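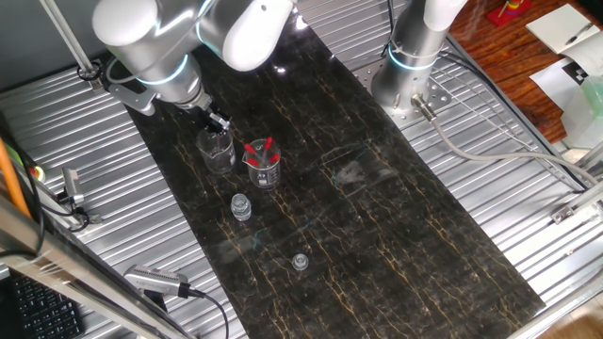 The Winter Ferry to Hindach (signed hardback)

£28, postage in the UK included
In stock, sent out from my kitchen table

So this is my second novel, and I'm selling the hardback myself, from this page, because I like wrapping parcels and I like knowing where the books end up. The paperback is coming in May from the same small press, Arik, and if you'd sooner wait for that I won't be offended (it'll be cheaper and it fits in a coat pocket).

What happens in it? A woman who has spent her whole working life correcting other people's maps takes a job she hasn't read the small print for, on an island called Hindach, where the ferry stops running in the cold months. She thinks she is going for a fortnight. She has packed for a fortnight! There is a house with a locked pantry, a choir that needs an alto, and a landlady who won't discuss the previous tenant. There's a love story in there too, but it takes its time, and one early reader told me she got to the last chapter before she was sure which of the two it was going to be. I was delighted with that.

It's a warm book, I think, though it has a sad middle. If you read my first one and found it a bit gloomy (plenty of you wrote to say so, thank you, I did read them all) then you'll be on safer ground with this. There are jokes. The dog is fine.

It has 30 chapters, most of them short, and I wrote them to be read one at a time in bed. A few people have told me they read one a night for a month, and I love that, although I've never managed it with anyone else's book.

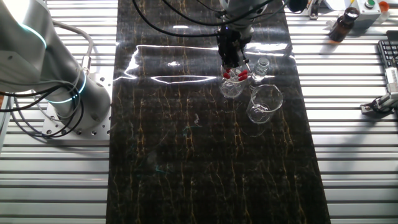
As for the hardback itself, it's a proper sewn binding, so it lies open without you having to lean on it. The cloth is a dark sea green and the lettering on the spine is stamped, and there's a ribbon, because I asked for a ribbon every time I spoke to Arik until they gave in. The paper is a cream stock called Urex which is a bit thicker than you may be used to. It makes the book heavier than it looks. I went back and forth on that, and then I held a finished copy and stopped worrying.

We printed 3000 of them and there won't be another run in this binding. They aren't numbered. I did think about numbering them, then I pictured myself doing it, with a pen, and losing my place somewhere in the middle.

Each copy comes signed on the title page. If you'd like a name in it, put the name in the notes box at the checkout, spelt exactly as you want it, and please do check it, I will copy out whatever you type. Short messages are fine. I can't do whole poems, sorry.

You'll also get a little folded sheet tucked in the back, a 900-word story about the landlady when she was young. It won't be in the paperback. Read it after, though, it gives away the pantry.

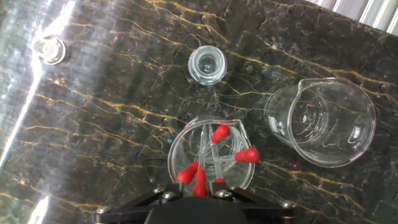
T. Suominen

A few bits people ask about. I post in the mornings, usually the next one after you order, and parcels abroad go too, but the postage is extra and the checkout will work it out for you. If a corner gets bashed on the way, send me a photo and I'll put another in the post, and you can keep the bashed one or pass it on to a friend.

Book groups can order several copies together and have them in one box, just email me first so I can find a box. I have a page of questions for groups as well, which I'm happy to send. Some of them I can't answer myself.

There isn't an audiobook yet. Arik are looking into it and I'll put a line on this page when I know more.

Add to basket
Read the first chapter
Back to all books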